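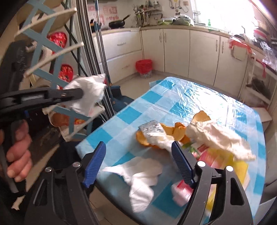
4.2 Clearing a table with two hands

Table clearing turned out to be our favourite test, and the richest one. The Skiltis set holds 332 two-handed demonstrations of it, recorded with hand-held grippers in home kitchens. We kept 204 for training the Closbridge policy and set 25 aside for testing. Soft waste is a lovely challenge: a tissue changes shape with every pinch, and peel curls in ways no model of ours predicted. 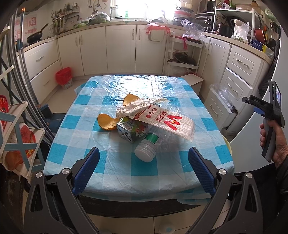 Figure 3. Mixed waste on a checked tablecloth, with a clear bottle, a crushed drink carton and orange peel.

Glare was our main worry – clear plastic over cloth is hard on depth estimates – so the policy uses colour images alone. Grasp labels were added by hand at Gronum.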